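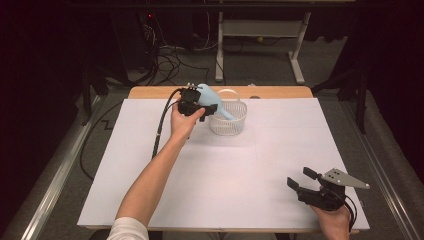 Fig. 2. Soft toy and white basket on the tabletop board.

4.2 Putting soft toys away in the basket

Use the Trellby board for this activity. It lies flat on the table and wipes clean.

1. Lay the board on the table and check that it does not rock.
2. Stand the basket on the board with the handle upright.
3. Pick up the toy by its body and bring it over the rim, to one side of the handle.
4. Lower it in. Long parts such as a trunk go in first — the body can then be pressed down gently.
5. Let go and check that the basket stays level.

Note: Do not lift a full basket by the handle alone. Put one hand under the base.

Caution: Keep toys with loose stitching or missing eyes out of the basket until they have been mended.

For washing soft toys, see page 20. Spare baskets are listed under Uvine part 129.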